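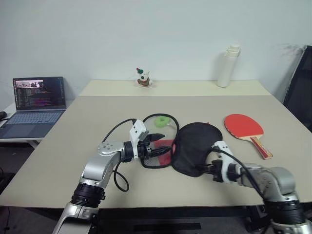
The equipment side of the Dalside table tennis program took most of May, and it is the part of the grant you asked to hear more about, so it comes first. When we wrote the application we assumed the money would go on tables. Most of it has gone on the things that surround a paddle when nobody is holding it. A red-faced paddle with a light wooden handle now has a rounded black fabric cover to go into, and there are black mesh bags for carrying the smaller stuff between the hall and the school in Pultville. In April we had one cover, and it fit a paddle we no longer owned.

Paddles. We bought 7 with the first payment and have lost none of them, which compares well with last year. Beginners get the plain ones. The better rubber goes to the evening group, who have opinions about rubber and will share them with you if you visit. Every paddle is supposed to be wiped and put in its cover at the end of a session. The adults need reminding. The children do it at once and then take it out again to check.

Covers. Domański, the shop in Jevdale, let us have these at cost. The zippers on the first batch stuck, and the shop exchanged them without argument after Mieczysław Kaczmarczyk went in and opened and closed one at the counter for a while. The second batch is fine. We have asked for names to be written on a tag and not on the fabric. Compliance is mixed.

Mesh bags. They weigh almost nothing and you can see what is in them, so the nightly hunt for the missing net clamp is now over in a minute or two. They also snag on everything. One has been darned with fishing line and is holding up better than the new ones. I would buy them again, in a heavier mesh, and have put that in the revised budget.

Balls. We budgeted for 400 and have used more than 200. A few were stepped on. The others are, I believe, behind the radiator, which does not come off the wall without a plumber. I have left plumbing out of this request.

Sessions and attendance. Sign-ins since the start of the program come to 226, counting every visit and not every person. The early evening slot is full. The 9 p.m. slot, which was my idea, drew the same two men each time, and they have asked whether they might simply have a key. We will drop it in the fall and put the hours into a second beginners' session in Pultville, where there is a waiting list and a better floor.

Money. Spending is slightly under plan, mostly thanks to the price on the covers. We would like to move what is left into the heavier bags and a lockable cabinet for the hall. The present cabinet locks, but the door is no longer attached at the other side. Receipts are in the folder that went with this report, except the one for the net clamps, which went through the wash and can be read only in part. Domański is printing us a copy.

Next steps. Order the cabinet, settle the Pultville hours with the school, and agree on a rule about black-soled shoes before the floor is refinished.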